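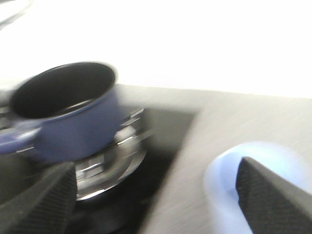

小奶锅应该用多大的火？

用中小火，火苗不要超出锅底。小奶锅口径小，火开大了，火会顺着锅壁往上走，把手也会跟着发烫。煮牛奶、热汤、煮一两个鸡蛋，中小火都够用。水开以后转到最小。

哪个灶眼适合放小锅？

放在较小的灶眼上。锅底要压住锅架的各个支脚，放好后用手轻轻推一下锅沿，不晃再点火。如果小灶眼已经有人在用，请等一等，或者换一口口径大一些的锅。

锅把手应该朝哪边？

朝向侧面，不要伸出灶台前沿，也不要伸到旁边正在烧的灶眼上方。有小朋友在厨房时，把手一律转向里侧。

搪瓷锅和不锈钢锅有什么区别？

搪瓷锅表面是一层釉，煮酸的东西不容易串味，适合煮番茄、果酱、酸汤。怕磕，怕干烧，也怕忽冷忽热。不锈钢锅耐磕碰，可以用力刷，但火大了容易糊底。厨房里两种都有，用完请各自放回原来的架子，不要混着叠放。搪瓷锅叠放时中间垫一张布。

搪瓷锅里能用金属勺吗？

请用木勺或者硅胶铲。打蛋器也请用硅胶头的那一种，在灶台右手第二个抽屉里。

锅烧干了怎么办？

先关火，锅留在锅架上，让它自己凉下来。不要马上冲冷水，也不要直接端到石材台面上。凉透以后倒入温水和一勺小苏打，泡一个晚上，第二天用软海绵擦。擦不掉的，在登记本上写一句，Nikola Babić会处理。烧干过的锅请不要悄悄放回架子上，下一个人不知道，接着用容易出问题。

锅底糊了一层，怎么洗？

不要用钢丝球。倒入没过糊底的水，加一勺小苏打，小火煮十分钟，关火，放凉，用木铲轻轻推，大部分会自己起来。剩下的再煮一次。牛奶糊底比较顽固，一般要煮两次。糖浆糊底反而简单，只用热水泡就可以。

锅沿上出现浅色的印子，是不是掉瓷了？

多数是水垢或者硬物划过留下的金属痕迹。用白醋兑水擦一遍，过一会儿再看。如果印子摸上去是平的，可以继续用。如果摸到缺口，或者看见里面露出黑色或锈色的底胎，就不要再用来煮东西了，请放到水槽下面的蓝色箱子里，由Dilruba Kodikara统一更换。

新换的锅是什么牌子？

今年五月换了一批，是从Zestach订的。旧锅里还能用的留在厨房，剩下的给了一楼的种植小组装工具。有人问能不能自己出钱买一口同款，可以，请直接找Dilruba登记，一起订会便宜一些。

灶具打不着火怎么办？

先看旋钮是不是按到底再转的，很多人只转不按。再看火盖有没有放正，火盖歪了，火会偏在一边，或者点了就灭。如果灶具刚擦洗过，点火针可能是湿的，用干布吸一下，等几分钟。三样都看过还是不行，请关好阀门，在登记本上写明是哪个灶眼。不要用打火机去点。

闻到煤气味怎么办？

关总阀，开窗，不要开关任何电器，包括抽油烟机和灯。人先出去，到走廊里再打电话。电话贴在407室门口，也写在厨房门背后。

灶具表面怎么擦？

等完全凉了再擦。锅架取下来放进水槽，用热水和洗洁精泡着，这时候擦面板。面板是亮面的，擦的时候用湿软布，最后用干布收一遍，不然会留水痕。不要用百洁布粗糙的那一面。灶头的金属圈可以用牙刷刷缝隙，刷完擦干再装回去。

灶台和台面接缝的地方总是有油，怎么办？

用旧牙刷蘸洗洁精，顺着缝刷，再用拧干的布擦。每天擦一次就不会积起来。已经发黄发硬的，用热毛巾敷几分钟再刷。不要用刀尖去刮，接缝里的胶刮坏了会进水，去年冬天就重新打过一次胶，厨房停用了两天。

热锅能直接放在台面上吗？

请先放锅垫。石材台面短时间碰到热锅一般看不出什么，时间长了可能留下一圈发白的印子，修不回来。锅垫挂在墙边的钩子上，软木的和硅胶的都可以用。砂锅和刚离火的油锅请放硅胶的。

台面上有水印、茶印怎么处理？

水印用干的超细纤维布就可以擦掉。茶印、酱油印用中性洗洁精，敷一会儿再擦。姜黄和红甜菜的颜色比较难，越早擦越好，过夜以后要用小苏打糊敷，敷一次不一定够。台面上请不要用洁厕剂、除锈剂和强碱的油污净，瓶身上写了适用石材的除外。

白天反光很厉害，看不清台面擦没擦干净，怎么办？

蹲低一点，从侧面顺着光看，油印会很明显。或者用手掌抹一下，发涩就是干净的，发滑就是还有油。

备料为什么要放在托盘里？

方便一次端走，也方便清理。打翻了只洗托盘，台面不用重新擦。几个人同时用厨房时，一个托盘就是一个人的位置，看见别人的托盘请不要挪动，确实挡路的话先问一声。托盘用完请洗净擦干，竖着放回架子，不要平着叠。

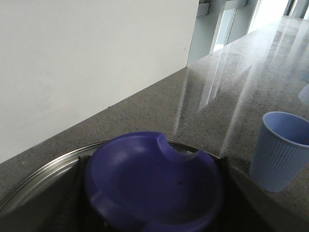 圆形银色金属托盘和紫色塑料碗，灰色石材台面

塑料碗可以用来做什么？

放洗好的菜、切好的葱蒜、剥好的豆子，或者拌凉菜。不要装刚出锅的油，不要直接放到灶上，也不要放进烤箱。能不能进微波炉看碗底的标记，没有标记的一律不进。

塑料碗染色了还能用吗？

能用。装过咖喱或者番茄酱以后颜色进去了，洗得再干净也会留一点。想让颜色淡一些，可以洗干净后放在窗边晒半天，晒完收回来，不要一直放在那里，塑料晒久了会变脆。有裂纹的碗、边缘翘起扎手的碗，请直接丢掉，不用登记。

塑料碗上总有一层油，怎么洗？

先用厨房纸把油擦掉，再用热一点的水和洗洁精。水不够热的话，油只是换个地方待着。碗壁上有棱的地方、碗沿下面容易漏洗，洗完摸一圈。

金属托盘能放进烤箱吗？

台面上用的这几个请不要放进烤箱，薄，受热会翘，翘了以后放不平。烤箱专用的烤盘在烤箱下面的抽屉里，是Troncoso的，颜色深，边也高一些，不会弄混。

托盘上的划痕和指纹怎么处理？

划痕不用管。指纹和水斑用几滴白醋擦，再用清水过一遍，干布擦干。请不要用漂白水，金属会发暗。

厨房里有称和量杯吗？

有。电子秤在放茶叶的柜子里，小份的调料也可以称，酵母、盐、发粉都够准。量杯的容量最多200毫升，要量更多请分几次，或者直接用秤称。秤用完请关掉，不要用湿手按按键。

能自己带锅来用吗？

可以，请在锅底贴上名字，用完带走。厨房没有地方长期存放个人的锅。锅底直径太小、在锅架上架不稳的，比如单人份的咖啡壶，请配合厨房里的小架子使用。小架子是四个脚的，在灶具旁边的抽屉里，用完等凉了再收。

能做油炸吗？

少量的半煎炸可以，油不要超过锅深的三分之一，人不能离开。不做大锅油炸，办活动也不行。用过的油放凉，倒进水槽边的油桶，不要倒进下水口。油桶满了请告诉Nikola。

果酱、糖浆这类要煮很久的东西可以做吗？

可以，请提前在登记本上占好灶眼，写明开始和结束的时间。煮的时候人要在厨房。Candela Soler每年做杏子酱，她的做法写在登记本最后几页，有兴趣的可以照着做。她用的是小锅分几次煮，每次少量，比一大锅煮得快，颜色也好看些。糖的比例她后来改过两次，以铅笔写的为准。

香料和调料是公用的吗？

放在敞开架子上的是公用的，放在带名字的盒子里的不是。公用的用完了请写在冰箱门的单子上，每两个星期补一次。Fasow的那款粗盐颗粒比较大，下锅前请先尝，很多人第一次用都放咸了。

用完厨房需要做什么？

锅洗净擦干放回架子。灶具旋钮全部归零，看一眼总阀。台面和灶台擦一遍。托盘和碗放回原位。水槽滤网里的东西倒掉。垃圾满了请带下楼。窗户开着还是关上看天气，下雨请关。

锅可以湿着放回架子吗？

请擦干。搪瓷锅的锅沿有时候釉比较薄，一直湿着会生锈，锈点会印在架子上。赶时间的话，把锅倒扣在沥水布上，当天晚上再收。

使用厨房要交钱吗？

平时使用不收费，煤气和水已经包含在管理费里。单独包用半天，收63元，包含清洁用品，不包含食材。包用请联系Yolandi Xaba，最好提前一个星期。晚上十点以后不安排包用。

东西打碎或者弄坏了要赔吗？

正常使用中坏的不用赔，写在登记本上就行。碗和托盘不用写价钱，写清楚是哪一种。灶具和台面有损坏请当天说，不要等到下一次。

这份问答多久更新一次？

没有固定时间，有人问到新的问题就加上去。上一次加的是接缝那一条，是Virgil Avram提出来的。有关烤箱和冰箱的问题在另外一页，厨房预约的说明在Ulov住户手册里，纸质的在407室可以领。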